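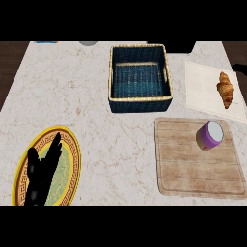 Par la rédaction de Bisard

Apprendre à un robot à ranger un croissant dans un panier, sans écrire une seule ligne de code : c'est le pari de Kolex, une petite équipe installée à Hotolthorpe, qui a ouvert lundi l'accès à sa cuisine virtuelle. Le principe tient en quelques mots. Une personne prend les commandes à distance, fait le geste elle-même à travers le robot, et la machine garde la trace de tout : positions, vitesses, ouverture des doigts, images. On recommence, on change un peu les choses de place, on recommence encore. Et au bout du compte, un modèle s'entraîne sur ces gestes humains.

Nous avons pu essayer, et c'est un vrai plaisir ! Le décor est entièrement simulé. Un plan de travail en marbre clair veiné de brun, un panier tressé bleu marine, une serviette blanche avec son croissant doré, une planche à découper, une assiette à frise grecque : on se croirait presque à l'heure du petit déjeuner. La pince noire se pilote avec deux poignées, une par main, et elle suit le poignet de l'opérateur avec un retard que l'on oublie très vite.

Les premières minutes sont maladroites, il faut bien l'avouer. On vise le croissant, on descend trop vite, on referme les doigts dans le vide. Puis quelque chose se met en place, on cesse de penser à la poignée et on pense à la viennoiserie. L'équipe nous avait prévenus que le déclic venait en général avant la fin de la première séance. Chez nous, il est arrivé au neuvième essai (un peu tard, mais avec quelle fierté).

La campagne en cours, baptisée Mondal, compte déjà 137 démonstrations validées pour cette seule tâche. Chacune dure moins d'une minute. Avant chaque départ, le logiciel déplace légèrement les objets et modifie l'orientation de la serviette, pour éviter que le modèle n'apprenne par cœur un trajet unique. Les essais ratés ne sont pas jetés : ils partent dans un dossier à part, où l'on conserve surtout les rattrapages, ces moments où l'opérateur manque sa prise, remonte un peu et revient par le côté. Pour Kolex, ce sont parfois les séquences les plus précieuses, car elles montrent au robot comment se tirer d'un mauvais pas.

La simulation a aussi un avantage très concret, celui de ne rien casser. Une assiette qui tombe revient à sa place d'une simple pression sur un bouton, et l'on peut enchaîner les prises sans préparer quoi que ce soit. Reste la question du passage au monde réel, où les croissants s'émiettent et où les serviettes glissent sous les doigts. L'équipe ne s'en cache pas : le frottement et les matières souples demeurent difficiles à reproduire. Elle prévoit donc de compléter le jeu de données avec 37 démonstrations réalisées sur un banc d'essai physique, selon une autre méthode, dite kinesthésique, où l'on guide directement le bras avec les mains.

Ceux qui ont déjà tenté les deux approches savent combien elles diffèrent. Guider le bras à la main donne une sensation immédiate du poids et de la résistance, mais oblige à se tenir tout contre la machine. La commande à distance laisse plus de liberté, permet de travailler depuis chez soi et d'utiliser deux bras à la fois, ce qui devient vite indispensable dès qu'il faut tenir un récipient pendant qu'on le remplit.

Les séances ouvertes au public se poursuivent jusqu'en mai, sur inscription. Aucune expérience n'est demandée, et la prise en main est accompagnée par un membre de l'équipe, en visioconférence ou sur place à Hotolthorpe. Les participants peuvent revoir leurs essais au ralenti à la fin de la séance et choisir ceux qu'ils souhaitent verser au projet. La prochaine tâche au programme concernera la vaisselle, avec des assiettes à empiler.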